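Bindel – objetos pequeños para ordenar

¡Por fin hay una versión completa! Bindel reúne 300 fotos de cosas menudas, de esas que acaban en cualquier cajón: pinzas, cremas, gomas, pañuelos, cintas métricas. La idea salió de Jean Chisholm y de sus ganas de guardar todo en cajas.

Contenido
fotos/ – 300 imágenes en 9 carpetas, por lugar de la casa
listas/ – nombres de los objetos, en español
notas.txt – dudas y cambios desde marzo

Los nombres son los de andar por casa: «pinza de la ropa» y no «pinza de tender». Lo mezclado se queda mezclado, ¡es lo más divertido de ordenar!

Carpeta ventana/

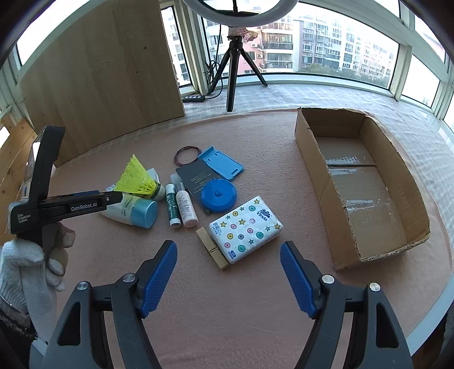

Volante de bádminton, cinta métrica azul y pañuelos Vinda con una pinza de madera, junto a la caja de cartón abierta.

Pendiente: revisar los nombres de la carpeta 9 – los tubos y los botes se confunden mucho. Correcciones, a Finlay Dalgleish.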